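July, bench 2, Trident arm, shape-sorting cell

Carried on from the last entry. Chanida Siriwan has rewired the limit switch on the vertical axis and the false trips have stopped. The cause was a chafed screen where the cable passes the elbow bracket. She has put spiral wrap over the whole run and added a second clip. I have left the old cable in the drawer marked Grodley in case anyone wants the connector.

Homing now repeats well enough to drop the slow second touch. Travel speed is set to 50 per cent for moves with an empty gripper and left lower for anything held. Please don't raise it yet. The Joly supply still dips when both finger motors and the shoulder move together, and the controller does not log the dip, it just loses steps.

Foam block: the green one is in use again. The pockets are a mixed set, with a star, a hexagon, an oval, round holes, squares and the arch. Pocket positions in the table were measured from the front right corner of the foam, so if the block is moved the offset must be redone before any place routine is run. I lost most of a morning to this in the previous session and would like not to repeat it.

Two pieces out for today: the blue block and the grey arch. Both start on the floor of the enclosure between the foam and the back wall. The blue one is the easy case - flat sides, upright, and the fingers can come straight down over it. The arch needs more thought. It has to go in with the curve facing the right way, and the curved top gives the fingers less to hold if they close across the wrong pair of faces.

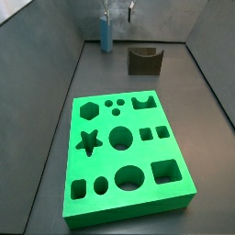

*Gripper open over the blue block, arch to the right of it, foam in front.*

Approach notes. The descent is taught in two stages: a fast move to a height clear of the tallest piece, then a slow vertical move to grip height. The fast stage used to end too low and the margin was poor with a piece standing upright. Raised it and saved the program as 2158. The earlier version is still on the controller, but it should be treated as dead.

Close force is set to 80 on the controller's own scale, which has no units that I can find in the Follden manual. Lower values let the piece rotate when the wrist turns. Higher values make the finger motor hum at the end of the stroke and it gets warm. Floarea Filip suggests ending the close on motor current instead of position. I agree, but the current reading is noisy and would need filtering first. She has offered to write the filter if I record some closes with and without a piece between the fingers.

Clearance to the back wall is the other limit. With a piece standing close to the wall, the wrist cannot be tilted far before the housing fouls the panel. For now all picks are done with the wrist vertical. Changing the start positions would be simpler than changing the wrist, and I would sooner have more floor behind the foam than a cleverer path.

To do:

- Record finger motor current for Floarea, closes on the blue block and closes on nothing.
- Mark the foam position on the enclosure floor, or fit a stop for it.
- Teach the arch pick across the flat faces and note the wrist angle in the table.
- Meter on the Joly supply during a combined move. Chanida has the good meter.
- Delete the old descent program once someone else has run 2158 and is happy with it.

Controller powered down at the wall. The software stop leaves the shoulder brake energised, so use the wall switch until the relay is changed.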